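2023-10-15, Tostard bench, wrist view work

Continuing with the contact-onset labels for Massawe. The September labels came from fingertip load alone and were late on slow closes, so the policy learned to keep squeezing after the pads had already met the object. Moved to labelling from the wrist view, with load used only as a check.

Method as it stands: crop the fisheye to the circle, mask the corners, and feed the raw curved image. I tried flattening it first with the Pluvano calibration. The flattened version looks tidier but stretches the rim badly, and the fingertips spend much of their time near the rim. Dropped it.

Set so far is 742 clips, 650 for training, the rest held back. Each label is the first image in which a pad touches, marked by eye, with 5 images either side left out of the loss. Control rate is 30 Hz. Labelling at half that saved time but blurred the onset, so back to full rate.

Result on the held-back clips: onset is found earlier than with load alone on soft objects, no real change on rigid ones. False onsets fall into two groups. The first is finger on finger, where one pad passes in front of another and the network reads the overlap as contact. The second is anything large and pale close behind the fingers. White links against a pale surface give very little edge to work with, and the black pads end up carrying most of the signal.

Checked the second group by blanking the pads in the input. Onset detection fell apart, so the network is leaning on them as suspected. Scuffing on the links does not seem to matter.

Next:
- add clips with a person close to the hand and no grasp, labelled as no contact throughout
- rerun with the background blurred outside the finger mask
- Cudau controller: do not act on onset unless load agrees within the window
- keep the old load-only labels in the repo until the rerun is done

Person-close clips go in as their own split, kept out of the main score for now. 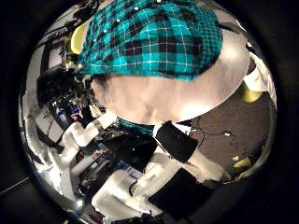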